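Does Water Temperature Change How Fast Mint Seeds Sprout?
Final report, Introduction to Plant Science
Dalia Ezzat and Kohei Onishi
September 22, 2026

Background

Mint seeds are slow and uneven. The packet we bought from Radebe Garden Supply gives a wide range for sprouting time, and the two of us had already failed with them once, in February, on a cold windowsill. For this project we wanted to know if watering with warm water instead of cold tap water would make a difference.

Method

We sowed 331 seeds in 24 small cells filled with Cekero seed mix. Half of the cells got water straight from the cold tap and half got water warmed to bath temperature. All of the trays stayed on the same shelf, under the same lamp, and were turned once a day. Kohei watered in the mornings and Dalia checked for sprouts after class. 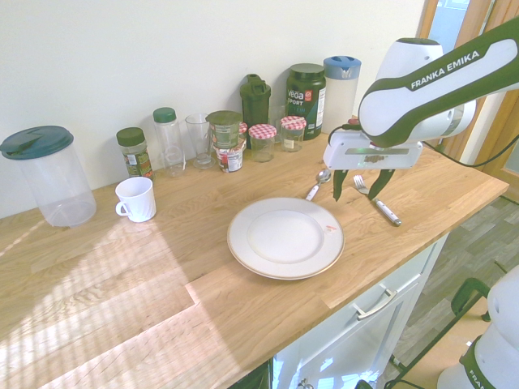 A seed was counted as sprouted when green showed above the soil. We did not dig to look for roots. One cell in the cold group dried out over a weekend and we left it in the totals, which probably lowers the cold result a little.

Results

By the end of the test 111 seeds had sprouted. The warm group showed its first green on day 9 and the cold group was two days behind. After that the gap got smaller, and by the last check both groups had close to the same number of seedlings. The warm seedlings were taller at first but also thinner, and several of them fell over.

Thinning and transplanting
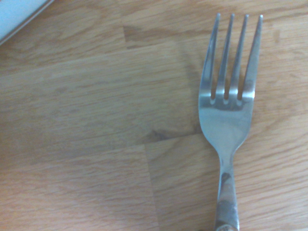
Crowded cells had to be thinned before the seedlings could go into pots. Pulling them by hand broke too many stems. We tried a pencil first and then switched to a plain dinner fork. Long, slender tines with even gaps, like the ones on this fork, slide under the roots and lift a plug of soil along with the plant. We lost far fewer seedlings after the change.

Problems

Our warm water cooled quickly once it was in the soil, so the real difference between groups was smaller than we planned. A heat mat would be a better test. We also did not measure the soil temperature until the second week, when Pultance Community Garden lent us a thermometer.

Next steps

Dalia is repeating the cold group at home with basil. Kohei has the remaining mint, which still needs bigger pots.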